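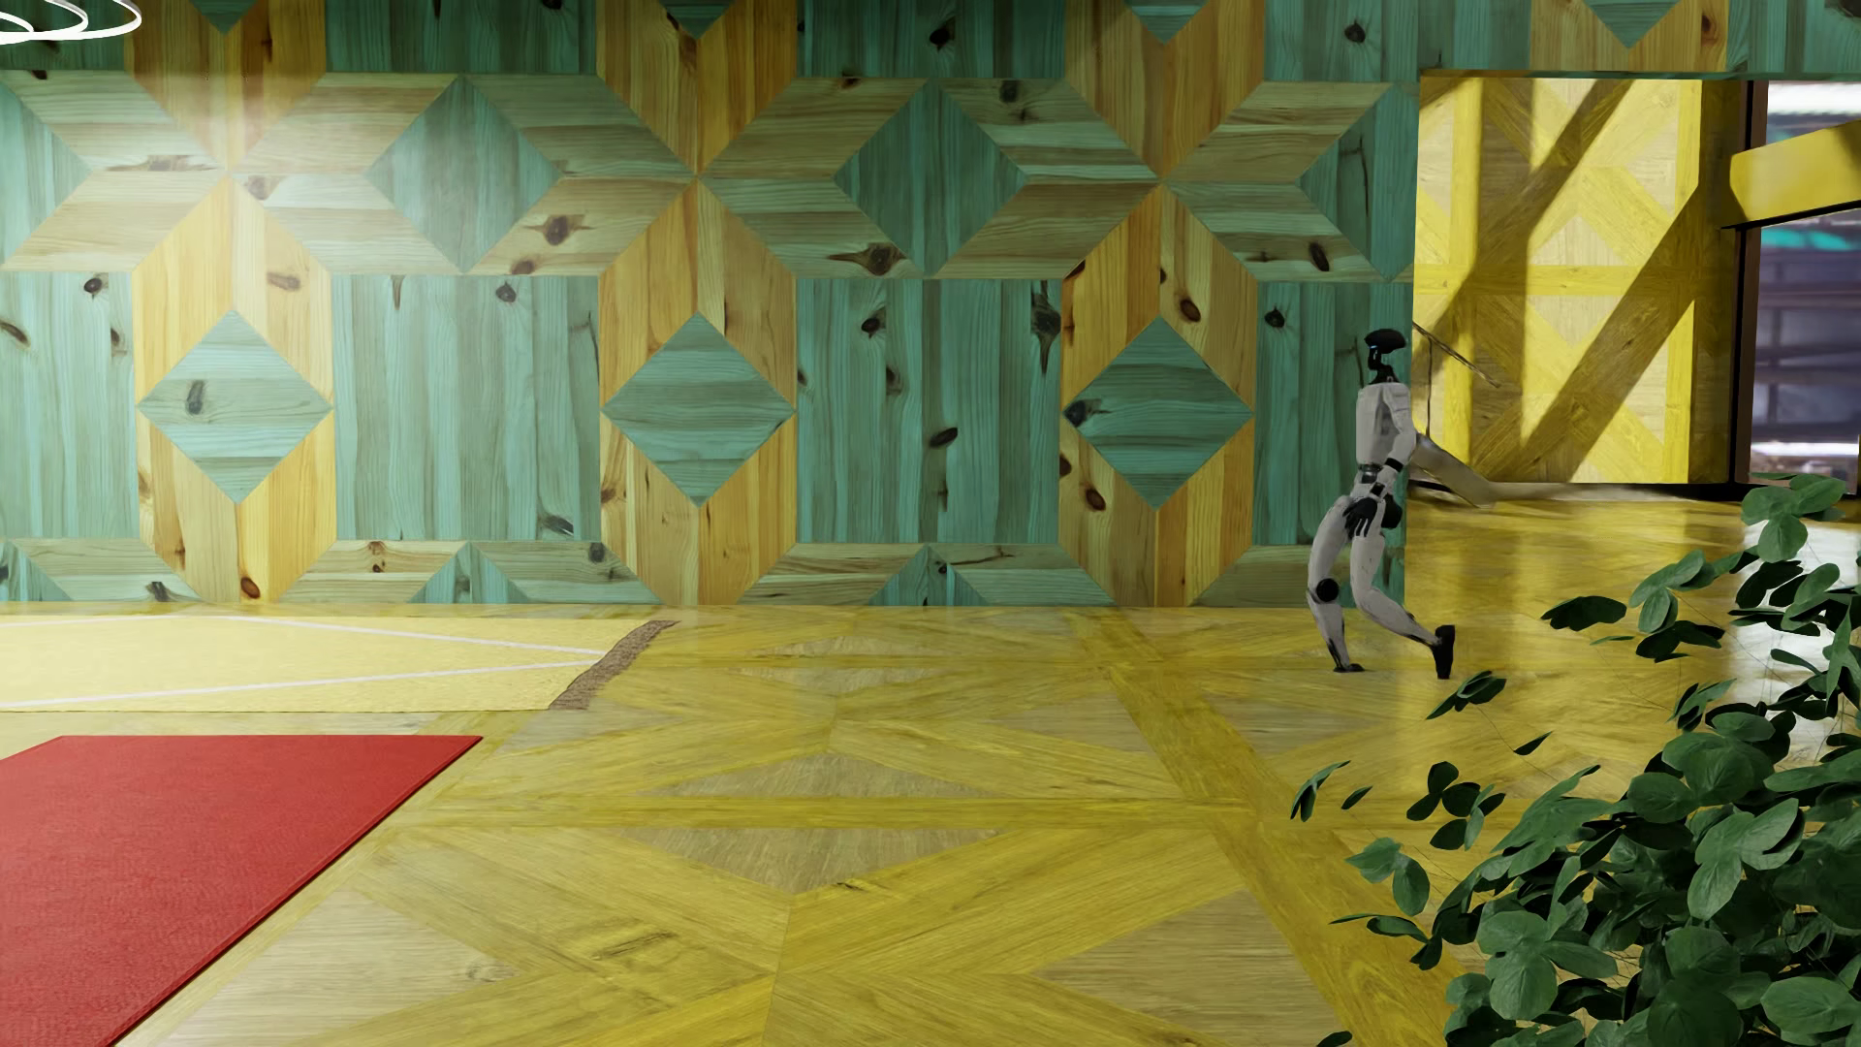
Preparing the simulated room for a Nirimach walking run

These instructions apply to the simulated humanoid used by the Branport and Firnunton teams. They cover the preparation of the room and the robot before a walking run is started. Please complete the steps in the order given.

1. Open the Holroyd room file and save a copy under your own run number. The master file must not be edited.

2. Load the robot with gravity switched off. Check that every joint reads zero, then place the robot on the parquet, clear of both floor coverings.

3. Select each foot in turn and lower it until the contact marker turns green. A gap of more than 5 mm will cause the robot to drop when gravity is applied, and the first steps of the run will be lost.

4. Switch gravity on and let the robot stand for 32 seconds. If it drifts or leans, return to step 2.

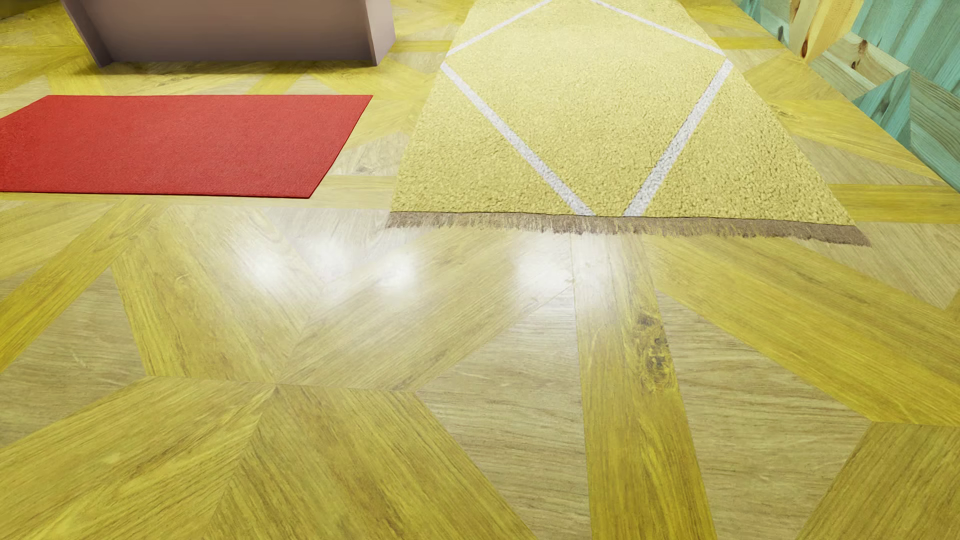
Should the mats be given the same friction value as the floor?

Each covering needs its own value. A single value for the whole room hides slips that occur when a foot crosses from one surface to another. The agreed values are kept in the surface table, and changes to them are made by Aurelio Cisneros at Branport.

5. Open the surface table and confirm that the floor and each mat are listed separately. Run the drop test on every surface - a block should settle without sinking or shaking.

6. Check the room lighting. The floor finish is reflective, and the glare affects the depth estimate if the exposure is left on automatic. Set the exposure by hand and record the setting in the run sheet.

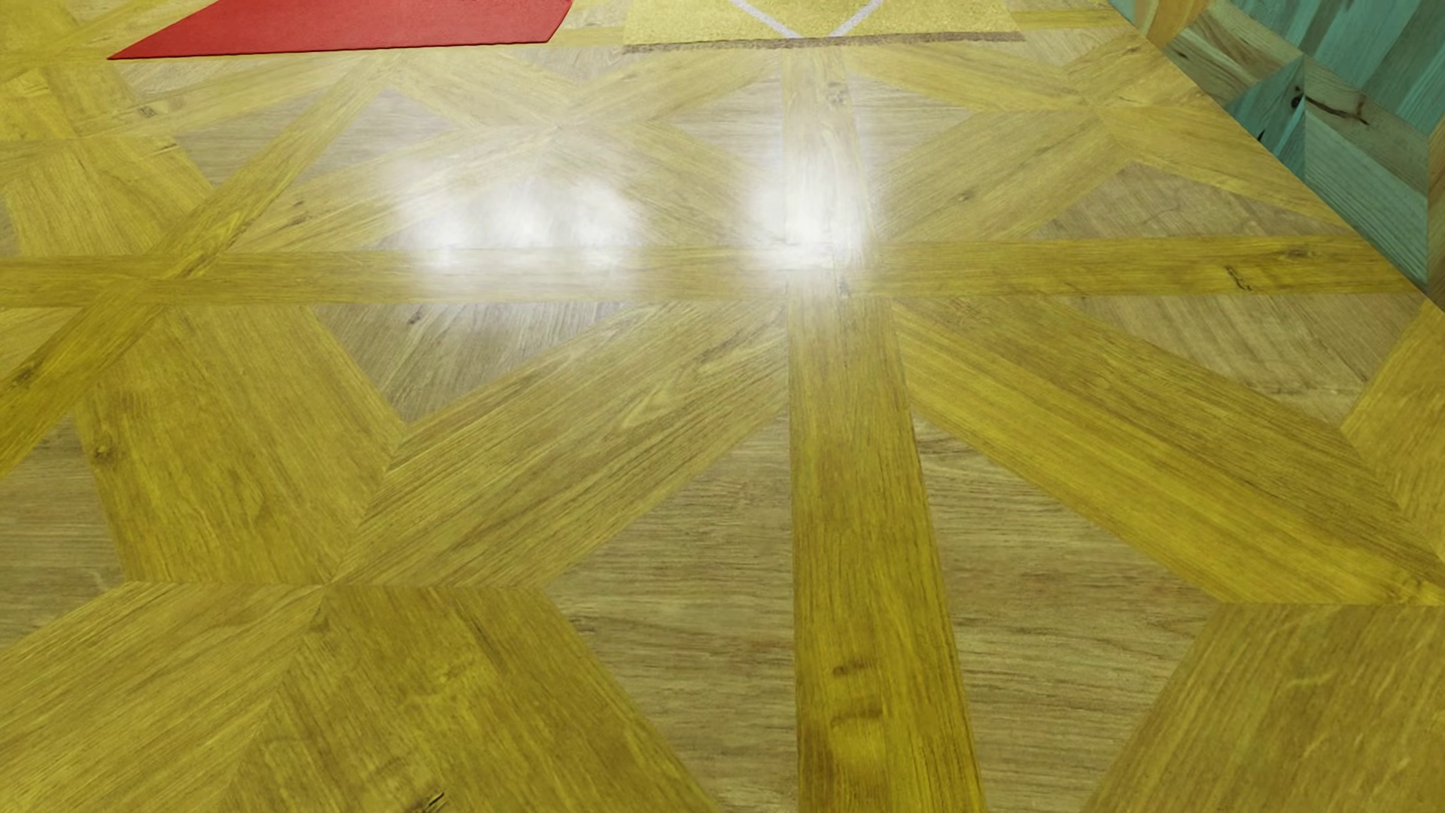 The parquet floor, with glare in the upper middle and the teal wall panel at right.

7. Start a short trial of 574 frames. Review the foot contact log before going further. Any contact recorded below floor level means that step 3 must be repeated.

8. Save the room file and start the full run. Runs left overnight on Sunday should be entered on the shared list first.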